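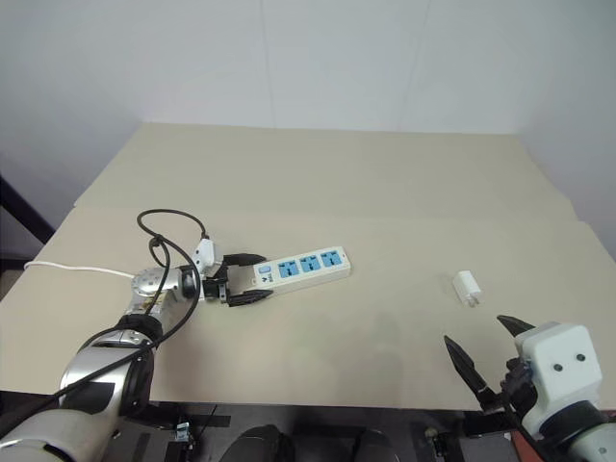 Left gripper on the power strip, charger still on the table

Ticket 300, plugging in a charger
Opened by: Nafula Magesa
Status: open

Okay, so I've been at this one for 54 tries and I'm kind of hooked! The job is as household as it gets: hold the strip, pick up the charger, push it into a socket. Holding is fine. The left arm on the Skoluter is great at that now (thanks Rehema, the softer grip setting did it). Picking up is mostly fine too. But then the prongs come in crooked, the right arm keeps pushing, and I hit stop.

25/05/2018: Turned the push force down to 2. Got 4 good plug-ins, then it went back to missing the slots.

Atieno asked if it can do her kitchen yet. Um, no! I'd let it hold things for me, but my money's still on a sleepy teenager for anything with prongs.

Next up, I'm trying a slower approach with a little wiggle before the push. Britt-Marie, could you send me the old wrist settings?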